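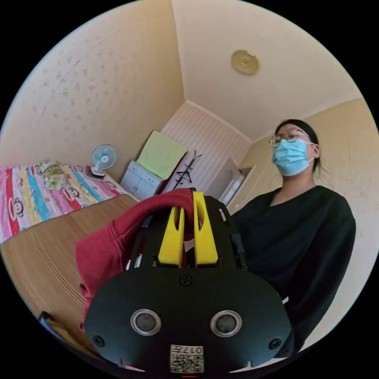

**Plostthorpe Workshop, Handheld Tools Bench: shared notebook**

October 21, 2024

Gripper 017, upkeep and a partial rebuild of the finger end. Writing this up at more length than usual, partly for whoever picks up the next tool on the shelf and partly for myself, as I went hunting for my own notes from May this morning and found two lines and a coffee ring.

The complaint on the card was "slow to let go of knits." Fair enough! Sweaters and hoodies are the hardest things we ask these fingers to handle. A shirt slides off when the fingers open, but anything ribbed or loopy finds the slots near the tips and hangs on for dear life. The red knit is a good one for this, it bunches up nicely at the pinch and pulls tight over the top of the bracket, so if there is a rough spot anywhere on the yellow parts you'll feel it before long.

Started with the counter, which read 1511 closes since the last reset. I wrote that on the card and left the counter alone until the end of the day (please do the same, I have zeroed it too early before and had to guess).

**Fingers.** Took both off and ran an old nylon stocking over them, tips first and then down into the forks. The right one was fine. The left one snagged on the inside edge of the slot, a tiny raised burr I could not see at all without the loupe. Dressed it with the fine file, then the gray pad, then the stocking again, and again, until it went through without a catch. I was tempted to swap in a new pair from the Olimia bag, but we only have 3 pairs left and this one has plenty of life in it.

**Slide.** The grease had gone dark and stiff at the closed end of the travel. Wiped it all out with a dry lint-free cloth and put in a very small amount of the Jadell light grease. I do mean small. Last time I was generous with it and it crept forward to the fingers, and then of course we had grease on the laundry. Cycled it by hand for a few minutes and wiped off what came out.

Lint, too, plenty of it, packed behind the rails of the open bracket where the cutouts make little corners. The soft brush gets most of it. For the rest I used the wooden stick from the cleaning kit with a bit of tape wrapped sticky side out, an old trick from the sewing room at home, and I'm quite proud of it.

**Housing.** Checked the black screws along the top and flanks of the housing. The one on the left flank took nearly a quarter turn before it was snug, the others did not move. No thread lock on these, they go into plastic and we want them to come out again. Marked it on the card so we can see if it backs off a second time.

Both lenses cleaned with the blower first and the cloth second, always in that order. Silver rings wiped as well. The code label is still firmly stuck and it scanned on the first try, so I left it be.

**Calibration.** Ran the Su routine twice after reassembly. Open-width reading came back at 621 on the first pass and the same on the second, so I saved it and wrote it inside the lid of the case. If you refit the fingers you have to run this again, even if you put the very same pair back in the very same order. I skipped it once and spent an afternoon chasing a fault that wasn't there.

**Knit test.** 92 picks and releases with knits only, mixing up where I grabbed: hem, cuff, middle of the back, along a ribbed seam. Let go cleanly on all but one. That one was at a cuff with a loose loop of yarn already pulled out of it, and I'm inclined to blame the cuff. The squeeze felt even from first to last and nothing got warm enough to notice in the hand.

Still open:

- Trim the loose loop on that cuff, or retire the thing.
- Look at the left flank screw after the next long day of use.
- Order more fingers. Ask whether the slot edges can come with a slightly bigger radius, it would save us all this filing.
- Grease tube is nearly flat. I've rolled it up from the bottom and clipped it, there's enough for one more tool.

Counter reset, card signed, 017 back in its case on the second shelf with the lid note facing out.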